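Mistthorpe Garrison Museum
Visitor Vehicle Handbook, section 4: Preparing the Stamevden carrier for a display day
Revised 05/04/2024

4.1 Before you begin

This section describes how to take the Stamevden tracked carrier from its winter storage to the display ground. It is written for the crew of two persons, one driver and one ground guide. The display season opens in September for the longer drives, but the same steps are used for every outing, also the short ones.

Read the whole section one time before you touch the vehicle. The steps must be done in the order given. If you are interrupted between steps, begin again from the start of the part you are in.

You will need:
The vehicle log book
The key for the battery isolator
Two wheel chocks for the trailer
The Jodine tool roll
A drip tray
Work gloves for each crew member

Note: The tool roll is kept complete. If a spanner is missing, write it in the log book before you leave the store, and do not borrow one from another vehicle.

4.2 Clothing and hand protection

1. Wear overalls with closed cuffs. Remove rings, watches and scarves.

2. Wear boots which cover the ankle. The hull steps are narrow and they become slippery with morning dew.

3. Choose gloves according to the work. For track pins and tow cables use the heavy leather pair. Knitted or fleece gloves are comfortable for waiting on the ground in cold weather, but they must be taken off before any work near the engine deck, the track or the fan.
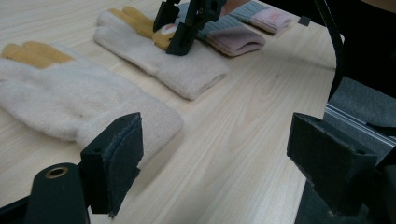
4. Put on hearing protection before the engine is started. This applies also to the ground guide.

Caution: Loose fabric can be pulled into the fan within one second. Keep both hands outside the fan guard at all times when the isolator is ON.

4.3 Checks with the engine off

1. Make sure that the isolator is OFF and that the key is in the pocket of the driver.

2. Walk around the vehicle one time, clockwise, starting at the left front. Look for oil on the floor, loose stowage and objects lying on the track. Place the drip tray under the gearbox.

3. Check the track tension on both sides. Lay the straight bar over the two middle return rollers and measure the sag in the centre. The correct value is 20 mm. If the two sides are different, adjust the slack side first and measure again.

4. Count the track pins which have a retaining clip visible from outside. Every pin must have its clip. Replacement clips are in the small tin in the tool roll. Do not use wire in place of a clip.

5. Open the front hatch and check the level of the coolant. The level should be two fingers under the neck. Fill with the ready mixed coolant only.

6. Pull out the oil dipstick, wipe it, put it back and pull it out again. Read the level on the second pull. The first reading is often too high when the vehicle has been standing.

7. Close the hatch and try to lift it by hand. It must not move.

Note: The number plate on the inside of the hatch must read 1638. The museum has a second hatch of the same shape in the store, and it does not seal well on this hull.

4.4 Switching on the power

1. The driver enters by the left hatch. The ground guide stays in front of the vehicle, to the left side, where the driver can see both hands.

2. Put the gear lever in neutral and pull both steering levers fully back to the locked position.

3. Insert the key in the isolator and turn it to ON. The red lamp on the panel comes on.

4. Check the voltmeter. It must show at least 24. If it shows less, turn the isolator to OFF and connect the slave cable as described in section 6.
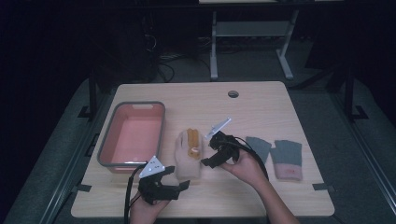
5. Wait until the needle is steady. On the Stamevden the gauge is slow, and it can swing for half a minute after the power is put on. Do not tap the glass.

6. Press the fuel pump switch and hold it for 12 seconds. You should hear the pump change its tone when the line is full.

4.5 Starting the engine

1. The driver calls "Starting". The ground guide looks to both sides and answers "Clear". If there is no answer, do not start.

2. Press the starter for no longer than five seconds. If the engine does not catch, wait one full minute before the next attempt. After three attempts, stop and look in the fault table in section 9.

3. When the engine runs, keep it at idle until the oil pressure lamp is off. Let it warm at idle for ten minutes more. White smoke is normal in this time. Black smoke is not normal, and the engine must be stopped.

Warning: Do not run the engine inside the store with the doors closed, even for a short test.

4.6 Moving to the display ground

1. Release the steering levers. Select first gear.

2. Follow the signals of the ground guide only. Signals from visitors, stewards or other crews are to be ignored, except the signal for STOP, which can be given by anyone.

3. Drive at walking speed on the concrete. Make wide turns. A tight turn on concrete damages the rubber pads, and a Jitpraphai pad set must be ordered from abroad under part number 163.

4. Park inside the rope line with the front to the road. Lock both levers, stop the engine, turn the isolator to OFF and remove the key.

5. Write the engine hours and the time of arrival in the log book. Both crew members sign.

Continue with section 5, Visitors near the vehicle.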